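Collecting demonstrations for the block calendar task in Cetano

Cetano records simulated demonstrations and writes them in the Grara episode format. These steps cover one batch of 36 episodes. Tistska must already be installed; the arm model is loaded from it.

1. Load the scene

Open the calendar scene and let the physics settle for 100 steps before recording. The calendar is two cubes in a low tray and must lie flat on the table. Reset if a cube has jumped out of the tray.

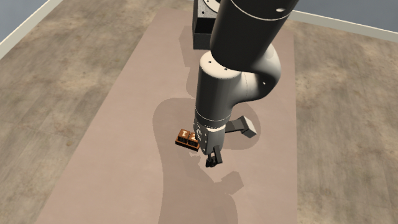 Set the start pose next. Vary it by up to 5 cm in each direction between episodes, and keep the fingers open. A policy trained on a single start pose tends to fail as soon as the arm begins elsewhere.

2. Check the room view

The room view is saved with every episode. It should show the whole arm, the gripper and the table surface. The calendar is small from this distance — do not move the viewpoint closer to compensate, as the Blöndal loader expects the same viewpoint throughout a batch.

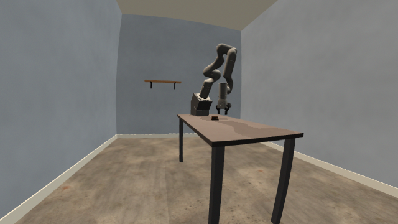

3. Record

Start recording before the arm moves. Approach from above, pause, then close the fingers. Stop once the arm is still. Discard any episode in which the gripper pushes the tray sideways on approach.

Change the calendar's angle after every 8 episodes and note the new value in the batch file.

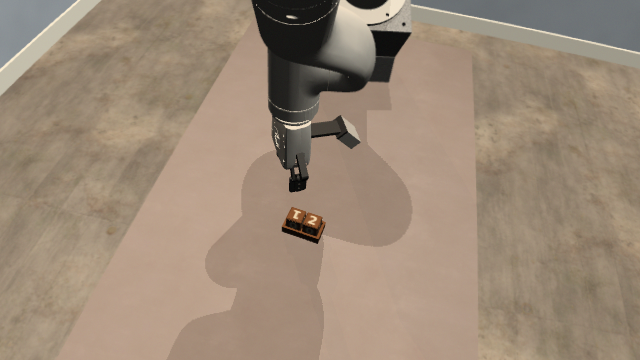
Shadows stay switched on for all batches. The batches made in May had them off and should not be mixed with newer ones.

4. Export

Run the export with the default settings, then replay one episode from the written file.

Last changed 17/06/2026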